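로봇 소프트웨어 특론 강의자료
제10강 손목 카메라 관측에 기반한 그릇 적층 작업의 인식, 계획, 제어

1. 강의 개요

본 강의에서는 식탁 위의 그릇을 겹쳐 정리하는 작업을 대상으로, 인식 모듈의 출력이 작업 계획과 하위 제어기에 전달되는 과정을 다룬다. 실습 코드는 학과 공용 저장소의 Liltora 스택을 기준으로 하며, 궤적 재생과 로그 확인에는 Plollalton 뷰어를 사용한다. 수강생은 제9강에서 다룬 동차변환과 핸드아이 보정의 내용을 숙지하고 있어야 한다.

2. 좌표계와 시간 동기화

모든 관측은 카메라 좌표계에서 얻어지며, 계획기는 식탁 좌표계에서 동작한다. 두 좌표계 사이의 변환은 카메라 자세 추정값과 보정 행렬의 곱으로 주어진다. 이때 영상의 촬영 시각과 자세 추정값의 시각이 일치하지 않으면 변환 결과에 체계적인 오차가 발생한다. Liltora의 버퍼는 40밀리초를 초과하는 시각 차이를 허용하지 않으며, 해당 조건을 위반한 관측은 폐기한다. 폐기된 관측의 비율은 로그의 sync_drop 항목에 기록된다.

그리퍼 개폐 폭은 영상과 별도의 채널로 수신된다. 개폐 폭 신호는 영상보다 높은 주기로 들어오므로 영상 시각에 맞추어 선형 보간한다. 보간 구간의 한쪽 끝이 누락된 경우에는 외삽하지 않고 결측으로 처리한다.

3. 인식 모듈

인식 모듈의 목적은 각 용기의 테두리를 타원으로 근사하고, 그 중심과 장축, 단축 및 높이를 추정하는 데 있다. 원형이 아닌 용기는 모서리가 둥근 사각형 모형으로 별도 처리한다. 두 모형 중 어느 쪽을 적용할지는 윤곽선 잔차를 비교하여 결정한다.

유약을 바른 표면에서는 정반사로 인하여 깊이값이 누락되거나 왜곡되기 쉽다. 또한 광택이 있는 식탁 면에 비친 빛이 밝은 용기의 경계로 오인되는 사례가 있다. 따라서 깊이값만으로 경계를 확정하지 않고, 색상 영상에서 얻은 분할 마스크와의 교집합을 사용한다. 그림자 영역은 물체 경계로 취급하지 않도록 학습 단계에서 별도의 레이블을 부여한다.
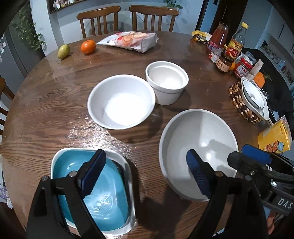 이미 겹쳐져 있는 용기는 하나의 물체로 병합되어서는 안 된다. 안쪽 용기와 바깥쪽 용기의 테두리가 모두 관측되는 경우에는 두 개의 노드를 생성하고, 양자 사이에 contains 관계를 설정한다. 바깥쪽 테두리의 일부만 관측되는 경우에는 보이는 호의 길이를 신뢰도에 반영하며, 신뢰도가 기준에 미달하면 시점을 옮겨 재관측한다.

그리퍼의 손가락은 영상 하단에 상시 나타나므로 고정 마스크만으로는 제거할 수 없다. 개폐 폭에 따라 손가락의 투영 위치가 달라지기 때문이다. 실습 코드에서는 링크 기구학으로 계산한 투영 마스크를 사용한다. 다른 그리퍼나 사람의 손이 시야에 들어온 경우에는 동적 장애물로 분류하고, 배경 지도에 누적하지 않는다.

4. 작업 계획

장면은 용기를 노드로, 접촉 및 포함 관계를 간선으로 하는 그래프로 표현한다. 적층 순서를 구하는 절차는 다음과 같다.

가. 적층이 가능한 용기 쌍을 열거한다. 안쪽에 놓일 용기의 바깥지름은 바깥쪽 용기의 안지름보다 작아야 한다.
나. 서로 맞닿아 있는 용기에 대하여 손가락이 진입할 수 있는 방향을 계산한다.
다. 진입 방향이 존재하지 않는 용기에는 분리 동작을 선행 조건으로 추가한다.
라. 선행 조건을 만족하는 순서 중 총 이동 거리가 최소인 것을 선택한다.

과일, 양념병, 포장 식품 등 적층 대상이 아닌 물체는 이동하지 않는 것을 원칙으로 한다. 다만 이들 물체는 충돌 검사에 반드시 포함하여야 한다. 투명한 병은 깊이 영상에서 누락되는 경우가 많으므로, 색상 영상의 검출 결과에 높이 상한을 적용한 기둥 모형으로 대체한다.

5. 하위 제어기

파지 동작은 접근, 접촉, 폐합, 상승의 상태로 구성된 유한 상태 기계로 구현한다. 접촉 이후에는 위치 제어에서 임피던스 제어로 전환하며, 전환 시점의 목표 위치는 현재 측정 위치로 초기화한다. 이 초기화를 생략하면 전환 순간에 불연속적인 힘 지령이 발생한다.

양팔을 동시에 사용하는 경우에는 각 팔의 작업 영역을 시간 구간별로 예약한다. 예약 구간이 중첩되면 우선순위가 낮은 팔은 직전 경유점에서 대기한다. 예약 관리는 Brokeo 스케줄러가 담당하며, 수강생은 인터페이스만을 구현한다.

6. 실습 과제

제공된 Değirmenci 기록 묶음에는 38개의 구간이 포함되어 있다. 수강생은 각 구간에 대하여 장면 그래프를 생성하고, 계획기가 산출한 적층 순서를 제출하여야 한다. 과제는 2인 1조로 수행한다.

제출물은 소스 코드, 설정 파일 및 결과 보고서로 한다. 보고서에는 관계 추정에 실패한 구간을 빠짐없이 기재하고, 실패 원인을 동기화, 분할, 모형 근사의 항목으로 구분하여 서술한다. 제출 기한은 12월 5일이며, 기한 이후의 제출물은 접수하지 아니한다.

7. 다음 강의 준비

제11강에서는 파지 실패의 검출과 재계획을 다룬다. 수강생은 실습 저장소의 recovery 디렉터리에 수록된 상태 전이표를 미리 검토하기 바란다.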